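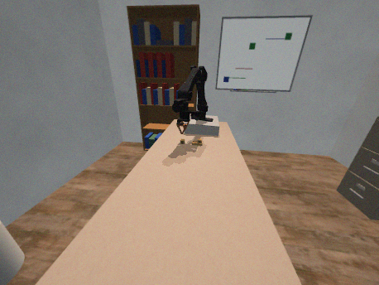 # Editing newsletters for a living: an interview with the editor of Nuseo

Nuseo goes out every Saturday morning to 3551 subscribers, most of them small business owners who write their own websites and emails. Its editor has run it alone from Arnuvstead for six years. Before that she wrote product copy for Tesitberg, a mail-order firm, where she was expected to turn in 500 words before lunch.

We spoke by phone and I asked first what she changes most often in the drafts that readers send her.

"The opening," she said. "People warm up on the page. They'll write 200 words about how busy everyone is these days, and then the article starts. I delete down to the first sentence that has a fact in it. Usually that's the third paragraph."

She doesn't mind the warm-up itself. She does it too, in a separate file, and throws the file away on Friday night.

Her own drafts start on paper. She writes the question a subscriber has asked at the top of a page, word for word, and keeps it beside the keyboard. If a paragraph doesn't help answer it, the paragraph goes into a folder labelled Leftovers. Some of those have become issues of their own. A piece on writing refund policies sat there for two years before she found a use for it.

I wondered about length. Nuseo used to run long, and older subscribers remember issues that took most of a cup of tea to get through.

"I cut it to 300 words for the main item, plus the letters. Replies went up the first month. A few people cancelled and told me why, and I wrote back to all of them. One wanted the old recipes column, which I'd forgotten we ever had."

The replies matter to her more than the open rate. She reads them on Monday and Tuesday, sorts them into questions and complaints, and doesn't write anything new until Wednesday. She has tried scheduling tools and gone back to a wall calendar.

On headings she is strict. She wants each one to say what the section says, so that a reader who only skims will still come away with something. "Tips and tricks" is banned. So is "Final thoughts".

She also reads every issue aloud before it goes out. "I get to a sentence and run out of breath, and I know it's two sentences. You don't need to know any grammar for that."

Her advice on editing someone else's work is to make one pass for order and another for wording, with a night in between. Doing both together was her main mistake at Tesitberg - she would polish a paragraph for half an hour and then find it belonged to a different page.

The type in Nuseo is plain Roman, with no italics and very little bold. A reader with poor eyesight asked for that in the second year and she never changed it back.

She is now putting together a short course on writing service pages, drawn from the letters. It will run by email, one lesson a week, starting in May. The first lesson is written. The second, on prices, is on its fourth draft.

"I keep opening it with a paragraph about how hard it is to talk about money," she said. "I'll take that out tonight."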